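Grip rule for small spur gears - cell keeps stopping at the grip check
Posted in January by the cell support desk, Tendden
4 comments | 2 shares

Fault as reported: the arm picks a spur gear from the cloth, the check fails and the program waits for a reset. The Tillden handling rule says a toothed part must be held by its flanks, one finger each side, with the bore left clear. The force limit in the rule is 30 newtons and our program had it set at 9. I was asked whether the check or the rule was wrong.

First thing I did was read the rule again with the wrist view open. Contact is on the left and right flanks and the bore is clear, so the grip meets the wording.

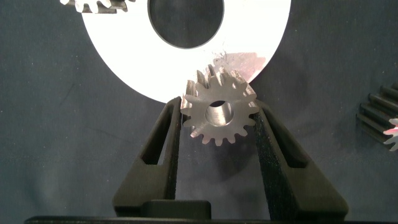 Shih: The wording is fine, but you are reading clause 9 without the note under it. The note says parts on a soft surface need the fingers to close at low speed and then hold before the check reads. If your program reads straight away it will fail a good grip.

Fair point. I had missed the note. Our hold time was set to zero, left over from the old tray job. I changed it to 600 milliseconds and left the force alone. Shih also asked for a second look at finger angle before anyone touched the limit. Both fingers lean in towards the gear and meet it at the sides. No change made there.

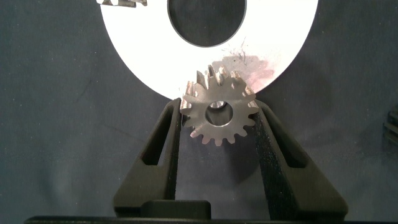 Tendden, January

Ran the job again with the new hold time. The check passed on the gears that had failed before. One stop left, and it was a different one: "part not centred". The rule asks for the part to lie between the open fingers before they close, but it gives no figure for how far off centre is too far. We have been using whatever came with the Huseo settings file. In the view below the gear is a little nearer the left finger, and there is a gap on the right. 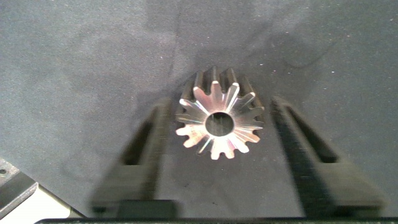

Isabelle Pelletier

I have read through the log and am happy with the hold time. Please do the following before closing:

- Write the hold time into the cell sheet, with the clause number next to it.
- Keep the force at 9. The 30 in the rule is a ceiling and we don't need to go near it.
- Ask Tillden for a centring figure. Until they answer, a "not centred" stop is reset by hand and logged.
- Don't widen the centring limit to get rid of the stop.

Status: open, waiting on Tillden for the centring figure. Hold time change is live.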